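Shoes keep sliding off a slanted rack

I picked up a bamboo rack with three tiers for our entry. The middle shelf sits at an angle and anything with a smooth sole creeps forward. Is there a fix, or should I only use the bottom?

jirkik_home

Bottom shelf for daily sneakers, toes out, side by side. I leave the angled one for sandals.
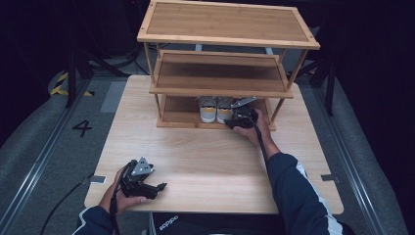
Harevell, May 29, 2024 – Gray pair with the mustard band, left of center on the bottom tier.

Fimico

Stick a strip of rubber shelf liner on the slats – it comes off clean. Two strips if the shoes are heavy.

mac2829

Check the screws first. Mine was just put together wrong.

harevell_400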